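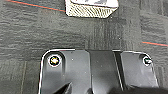

## 3.2 Tag Attachment and Position Data

**Figure 2.** Gray carpeted floor with a small white object, seen past a black housing.

Adult curlews were caught on the Trudberg mudflats in March, using mist nets set before dawn on falling tides. Each bird was weighed, measured and ringed before a tag was fitted. Birds that seemed stressed in the hand were ringed and let go without a tag. In all, 40 birds were tagged over the two catching seasons. Catching was led by Gunvor Skjelbred and Abrehet Chala, who also fitted all of the harnesses so that strap tension would vary as little as possible between birds.

The tags were solar-powered Veleteck units on a leg-loop harness. They recorded a position every 90 minutes by day and every four hours at night, and sent stored positions over the mobile network when the bird came within range. Gaps were common on the northern part of the route, where coverage is poor – most were filled later, when the bird moved south and the tag sent its backlog.

We removed positions that implied a flight speed of more than 100 km per hour between two fixes, and those based on fewer than four satellites. Duplicate records were dropped. A stopover was defined as a stay of at least two days within a circle five kilometers across. We tried a smaller circle first, but it split single stopovers in two at sites where birds fed on the shore and roosted inland.

Of the tagged birds, 82 percent gave at least one complete spring track. The rest either stopped sending before departure or stayed on the estuary all summer. We could not tell tag failure from death in most cases, so survival was not estimated from these data.

Habitat at each stopover was scored from aerial photographs by Eleri Beddoe and Driss Fahmy, working separately. Where their scores differed, the site was looked at again by both and a single score was agreed on. Sites under cloud in every available photograph were left out of the habitat analysis but kept in the counts of stopover length given in Section 4.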